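4. Operator Workload in Remote Vehicle Control

Two control stations were compared for driving an unmanned ground vehicle at a distance. 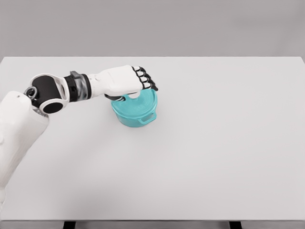 Figure 3. Simulated tabletop, rendered against a plain gray wall.

Oyewole objects that workload scores taken on short routes say little about a full shift, and she would have crews drive until their lane keeping gets worse. We kept the short routes so that our scores could be set beside those of Vidmar and Imai, who used the same 300 m course.

Of the 41 soldiers who signed up, 40 finished both sessions. Each drove the Vustura vehicle once with a fixed video delay and once with a delay that varied. Scores were higher under the varying delay, mostly on the temporal demand scale. Drivers slowed down before turns and asked their section leader to repeat orders more often. The order of the sessions had no clear effect.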